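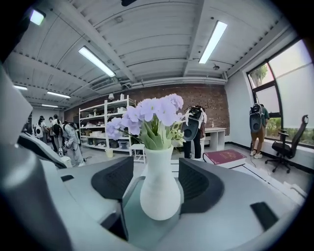

Pevstead's flower ban lasts 29 hours

By Yamila Figueroa, July

Pevstead library has dropped its ban on fresh flowers, brought in after a vase went over on the local history desk and soaked 2 parish maps. The new rule allows artificial ones, or a potted plant "of calm habit."

A petition against the ban drew 378 names, a fair showing in a town of 3,000 that rarely agrees on parking. "I signed for the roses," said Milagros Retamal, who grows them. "I got polyester."
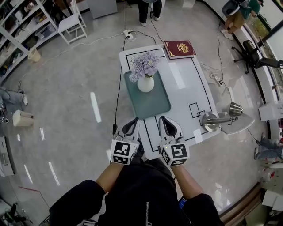 What happens next

The maps are drying flat – under several cookbooks – and should be back by August. Head librarian Damián Arancibia would not define "calm habit."

Comments

M. Bravo: My fern is furious.

Seok: Polyester lavender doesn't need watering. Just saying.

Contact the newsdesk | © Pevstead Bullwood | Back to top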